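Chapter 7
Budgeting for Hand-Held Gripper Equipment

7.1 Scope of the chapter

Earlier chapters treated the fixed robot cell as the unit of purchase. This chapter deals with the equipment bought before a cell is specified: paired hand-held grippers, used by a person to carry out the task that an arm will later be asked to perform. The sums involved are smaller, but the planning errors are of the same kind, and they carry forward into the main order.

By the end of the chapter the reader should be able to separate capital items from consumables, set a spares level for a working pair, and write an equipment schedule that a finance department can check without technical help.

7.2 The task sets the quantity

A buyer should start from the task and work back to the equipment list. Cloth is a useful case. A rigid part can often be picked up with one gripper, whereas a garment held at a single point hangs in a shape that is hard to predict. Folding work is therefore normally costed on the basis of 2 grippers per operator, and a single unit has little value on its own. If one fails, the station stops.

The work surface must also appear in the plan. A bed, a table and a padded board differ in height, friction and reach, and the choice affects how the operator stands and how long a session can last. In many home trials the surface is already present and costs nothing, but the space should still be measured and entered in the schedule.

A T-shirt held by both ends of its folded lower band shows the load case most often used in pricing garment work: light weight, wide span, and two grips kept level.

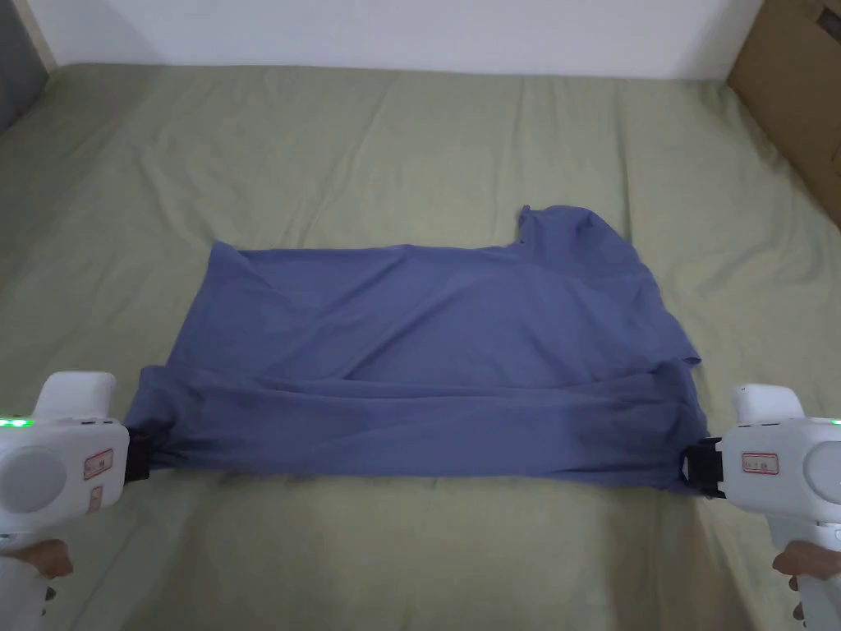
7.3 Capital items and consumables

The gripper body, its handle and its electronics are capital items. Jaw pads, labels, cables and test garments are consumables and belong in the running budget. Placing jaws under the wrong heading is a common fault - the first set arrives with the unit and is easily overlooked until it wears.

The Plukness trial, used throughout this chapter, allowed for 20 garments and 400 folds per gripper pair before the first jaw inspection. Its supplier, Skurkosa, quoted a lead time of 3 weeks for replacement jaws. The buyer, Amato, had planned for next-day delivery and lost most of February as a result.

7.4 Setting the spares level

The spares level depends on lead time, rate of wear and the cost of a stopped station. Of these, lead time is the figure most often guessed. It should be obtained in writing and entered beside the unit price. The Ploltik worksheet at the end of the chapter provides a column for it.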